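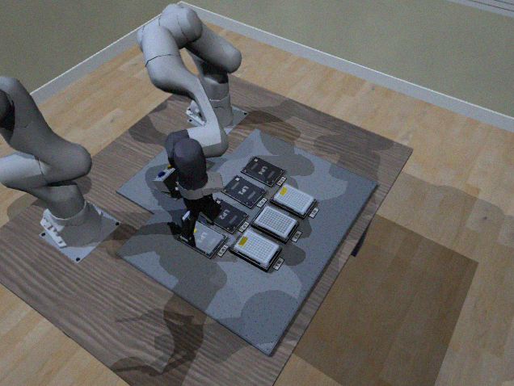
FOR IMMEDIATE RELEASE
19 October 2021

Flostora release second album 'Heverus', and would rather you didn't call it a comeback

Four-piece Flostora put out their second album, 'Heverus', today on Sostari Records. It has nine songs, lasts a shade under forty minutes and comes on vinyl, CD and download. It will also be on the streaming services, which the band have mixed feelings about and which they will come to further down.

Press releases for second albums tend to say that the group have grown up, gone deeper and found their true sound. Flostora asked us to leave that out. They are not sure they have a true sound, and they have read enough of these things to doubt that anyone else does either. What they have is a louder drummer, a better bass amp and a batch of songs written mostly in a rehearsal room above a carpet shop, where they could only play after six.

'Heverus' opens with 'Second Kettle', two chords and a lot of shouting, and moves on to 'Lay-by', the single that went out in September. 'Lay-by' was described on one blog as an anthem for a lost generation. It is about waiting for a recovery truck. The chorus is big, the guitars are out of tune with each other in a way the band decided to keep, and the middle section drops to voice and floor tom before the whole lot comes back in. Radio has been kind to it, mostly late at night.

Side one also has 'Şimşekoğlu', the longest song on the record and the one that has been argued over most. It takes its name from the sign over a shop the band used to pass on the way to rehearsal. The label wanted it trimmed for length. The band tried a shorter version, played both to friends, and found the friends preferred whichever one they heard second. The long one stayed.

The second side is slower, though the word 'ballad' has been banned from this document at the band's request. 'Good Coat' has a borrowed harmonium on it. 'Minutes of the Last Meeting' is spoken over a bass line and will probably annoy people. The title track comes last and is the nearest thing here to a pretty song, with a vocal recorded in one go at the end of a long day and left alone, coughs and all.

As for the title, Heverus is a made-up word. It appeared on a lyric sheet as a mishearing and it stuck. The band have already been told that it is Latin, that it is a star and that it is a kind of cattle feed. They have not confirmed any of these.

ABOUT THE RECORDING

The album was recorded and mixed by the band themselves over 80 hours, spread across evenings and the odd weekend. Much is made these days of vintage desks and rare microphones. Flostora own neither and are suspicious of the claim that listeners can tell. The drums were recorded in a stairwell. The guitars went through one small amplifier, which hums, and the hum can be heard at the start of 'Good Coat' by anyone who wants to listen for it.

The songs were played live in the room with few overdubs. The band would like it known that this was a matter of money and patience and should not be taken as a statement about authenticity, a word they distrust more each time they see it on a poster.

ABOUT THE FORMATS

Sostari has pressed 3,000 copies on black vinyl. There is no splatter edition, no numbered edition and no alternative sleeve for people who have already bought the first one. A coloured pressing was suggested and the band asked what it would do for the music. The meeting moved on.

The record is priced as an ordinary album and comes with a lyric sheet and a download code. CDs come in a card sleeve. There is also a cassette, which two of the four members voted against.

On streaming, the band's position is that they would like people to hear the songs and would also like to pay for strings. Their debut drew 4,000 plays in its first month, and the payment that followed did not cover a parking ticket picked up outside the launch show. Listeners who play 'Heverus' more than once are asked to think about buying it — or at least a T-shirt.

LIVE DATES

Flostora will play a short run of shows in support of the album, with venues to be listed on the Sostari website once the paperwork is back. After the past eighteen months the band are wary of announcing anything that has not been signed, and suggest that fans be wary too. The set will include most of the new record and three or four older songs. There will be no encore. They will simply play all the songs and then stop, which they feel saves everybody some standing about.

Support acts will be local to each town, and will be paid.

FOR REVIEWERS

Advance copies have gone out by post. Downloads can be had on request from the Sostari press desk, along with lyrics and sleeve artwork. The band are available for interviews by phone or in person, but will not be doing track-by-track guides, playlists of influences or quizzes about biscuits.

'Heverus' by Flostora is out now on Sostari Records.

ENDS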